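Cup people, I need a ruling (bamboo vs plastic, and where do straws live)

Board: Kitchens, Cupboards and Small Domestic Wars

gristmill_pat
Posted March 20, 2021

I am clearing out the drinkware. The cabinet holds 54 cups, mugs and tumblers, a figure I know only because my sister made me take them all out and look at what I'd done. We are a household of two. One of us drinks out of the same chipped mug every day of the year.

It has come down to a final spot on the shelf by the sink and two candidates. One is a light blue tumbler, matte, a bit chalky to the touch, wider at the top. The other is the taller brown one with the bamboo look, straight sides, which I believe was a Claretti, although the sticker went years ago. There is also a pink straw that comes with neither of them and has outlived three sets of cups. 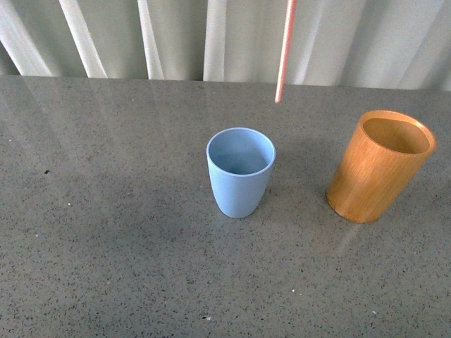
The finalists, plus the straw.

My sister says blue. I say bamboo. The straw has not declared.

tumbledry_lou
Blue. You didn't ask what I'd do with the other one, but I'd put toothbrushes in it.

Kazimír Trnka
Bamboo, and I will not be taking questions. A cup with straight sides holds a straw where you put it. A tapered cup lets it roll around the rim and poke you in the eye. I have been poked in the eye.

tumbledry_lou
Kazimír, you were poked in the eye by a straw and your conclusion was that the CUP was at fault?

Kazimír Trnka
I stand by it.

oldmaple
Can we talk about washing these things before anyone gets attached? I had a set of four bamboo ones from Šťastný. Lovely for a year. Then my son-in-law ran them through the dishwasher on the pots cycle and they came out looking like driftwood. One split right down the side. The plastic ones on the rack next to them were fine, and ugly, and I still have them.

gristmill_pat
Mine has never seen the dishwasher. I wash it by hand and stand it upside down on a Dridora mat, where it leaves a ring. The mat is supposed to stop rings. I've written to them about it and got a coupon for another mat.

hobnail77
Upside down flat on a mat is your problem. There's no air getting in. Prop one edge up on a spoon handle. I've done it that way since July and haven't had a ring or a musty smell.

oldmaple
Or lay it on its side.

hobnail77
On its side it rolls off the counter. Ask me about my floor.

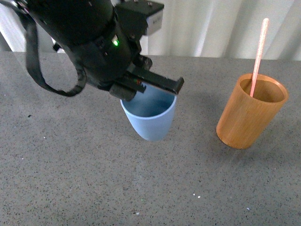
Anyway, get the inside dry first and worry about the outside later. Bamboo drinks up whatever you leave sitting in the bottom, and by the end of the week your water tastes like a fence. If you can't be bothered with the spoon, give it a wipe around with a dish towel and leave it right side up overnight. I do mine after supper with everything else and it takes less time than complaining about it here, which I have now also done.

gristmill_pat
"Tastes like a fence" is unfortunately exact. I thought it was the pipes. I paid a man 124 dollars to look at the pipes.

tumbledry_lou
This is the best argument for blue so far and you made it against yourself.

Kazimír Trnka
The pipes may also taste like a fence. Let's not rush.

marigold_b
New here, please be kind, I have the Tresora organizer with the tall slots and I keep my straws in there lying down. Everyone in my house hates it. Is standing them up in a cup really better, or does it just look nicer? Also I like the blue one, sorry Kazimír.

oldmaple
Standing up, after they're dry. Lying down in a drawer is how you find crumbs in your iced tea.

hobnail77
Disagree. Standing up in an open cup collects dust, and grease too if you're anywhere near the stove. Drawer with a lid. I'll die on this one.

oldmaple
You may have to. Who has a drawer with a lid?

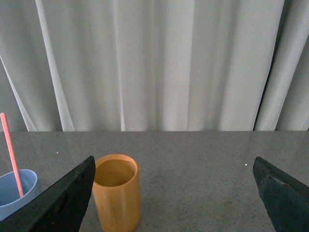 marigold_b
OK, different question. How do you get the inside of a straw clean without buying a special gadget?

hobnail77
Pipe cleaner from the craft drawer, folded over at the tip so the wire doesn't scratch. Warm water, a drop of dish soap, push it through from both ends, rinse, shake. If there's been a smoothie in it, soak it first or you'll be there all evening.

marigold_b
I have over a hundred pipe cleaners left from when the kids made spiders. Thank you!!

tumbledry_lou
Rinse the glitter off first. Voice of experience.

gristmill_pat
Update for those following at home. I proposed that the bamboo cup retire from drinks and hold the straw by the sink, and that the blue one take the shelf. My sister pointed out that this means I am keeping both. I pointed out that one of them is now technically storage. She has gone to look in the cabinet under the stairs, where the vases are, so I may be offline for a while.

Kazimír Trnka
How many vases?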